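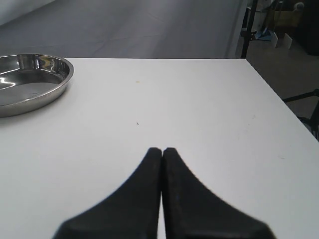 # Flonley shared kitchen – worktable and cookware check

November round. Covers the white worktable, the pans kept for use on it, and the floor and outlets next to it. The stove, hood and fridge are on the other sheet.

Marks used: OK, WATCH (look again next round), FIX (needs work before the table is used for food).

## 1. Tabletop

- [x] **Surface smooth, no cuts through the finish** – OK. White matte top. Faint scuffs and smudges, more of them toward the right half. None of the scuffs catch a fingernail.
- [x] **Marks near the right edge** – WATCH. A few light grayish marks. Wiped one with a damp cloth and dish soap and it got lighter but did not go away completely. Try the cream cleaner from the Pirkus kit on one mark first, then the rest if it doesn't dull the finish.
- [x] **No swelling or lifting at the edges** – OK. Ran a hand along all four sides.
- [x] **Corners** – OK. Back right corner is a little sharp underneath. It was like that at the last round too and nobody has been scratched by it as far as the book shows.
- [x] **No food residue** – OK.
- [x] **No hot pan rings** – OK. Please keep using the trivets. The top will not take a pan straight from the burner.
- [ ] **Surface cleaned and sanitized after check** – left for the evening group, spray bottle was empty. Refill is under the sink.

## 2. Legs and footing

- [x] **Table stands level** – OK after adjustment. The front left foot had backed out. Turned it in 3 full turns and tightened the locknut.
- [x] **Table does not rock when leaned on** – OK. Leaned on each corner.
- [x] **Leg bolts tight** – OK. 2 of them took a quarter turn each. The wrench stays in the drawer with the can openers, not in the office.
- [x] **Rubber feet present** – OK. One is worn on the outside edge. WATCH.
- [x] **Load** – the Gachanja tag underneath gives a limit of 100 lb spread over the top. Don't sit on it, and don't stack full flour sacks at one end.

## 3. Round pan, stainless steel

This is the shallow pan that lives on the table. Checked empty.

- [x] **Rim** – OK. Low, slightly flared, shiny all the way around. No nicks or burrs when wiped with a dry paper towel. The towel would snag on them if there were any.
- [x] **Inside wall** – OK. Polished, reflects well. Look at it from two sides under the light, as the glare hides small spots.
- [x] **Inside base** – WATCH. Soft gray with a mottled, slightly hazy finish. It does not rub off on a white cloth, so there is no reason to pull the pan from use. Most likely hard water. Soak with white vinegar for up to 3 hours, rinse, dry, and look again.
- [x] **Bottom flat** – OK. Set it on the table and pressed on opposite sides of the rim. No rocking.
- [x] **No steel wool used** – can't tell from looking. Reminder anyway: nylon pad only. The steel wool in the Hallov tub is for the oven racks.
- [ ] **Returned to shelf after use** – FIX. The pan was on the table again. It has a place on the second shelf and should go back there dry. Leaving it out means it gets used as a tray for keys and pens, then gets filled with food by the next group.

## 4. Other pans from the shelf

- [x] **Saucepans, handles tight** – OK except the smallest. Screw tightened, holds for now. WATCH.
- [x] **Lids match pans** – OK.
- [x] **Nonstick skillet, coating whole** – FIX. Coating is flaking near the middle. Taken off the shelf and put in the box by the back door with a note on it. Don't put it back.
- [x] **Sheet pans** – OK. Stained but sound. One is warped and pops in the oven, which is annoying and not a hazard unless there is hot fat in it. Use it for bread.

## 5. Around the table

- [x] **Floor dry, nothing to trip on** – OK at 4 p.m. The mat had a curled corner – flattened it and taped it down. The tape will last a few weeks, so a new mat goes on the Pirkus order.
- [x] **Walkway to the back door clear** – OK.
- [x] **Wall outlet, cover plate tight** – OK.
- [x] **Outlet trips on test button** – OK. Reset and tested again.
- [x] **Lighting over table** – OK. Even across the top, no flicker.
- [x] **Trivets within reach** – OK. Hanging on the hook.
- [x] **Burn kit** – WATCH. Gel is in date, gauze pack has been opened. Replace the pack.

## To do before next round

1. Soak the round pan and check the base.
2. Test the cream cleaner on one gray mark, near the right edge where it won't matter much if it goes wrong.
3. Replace the skillet. Same size if possible, so the old lid can be kept.
4. New rubber foot for the worn leg. Hallov sells them in packs – buy one pack and keep the spares with the wrench.
5. Gauze and floor mat on the order.
6. Move the shelf label for the round pan to the front edge. It is behind the colander and can't be read.

Table is fine to use once it has been sanitized. Previous sheet is in the blue folder, and this one goes on top of it.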